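Ticket 79: Pirihi update breaks scrolling in long sheets
Opened by Ewan Goodwin

Scroll wheel jumps 22 rows per notch since the February update. Supposedly fixed in the last patch. I have my doubts.

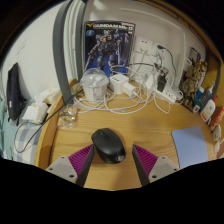
Liesbeth Coppens: Same in Trivska, but only past row 1,000. Did you clear the view cache?

Ewan Goodwin: Twice. No change. I don't see how a cache would know what row I'm on.

Status: open, priority 2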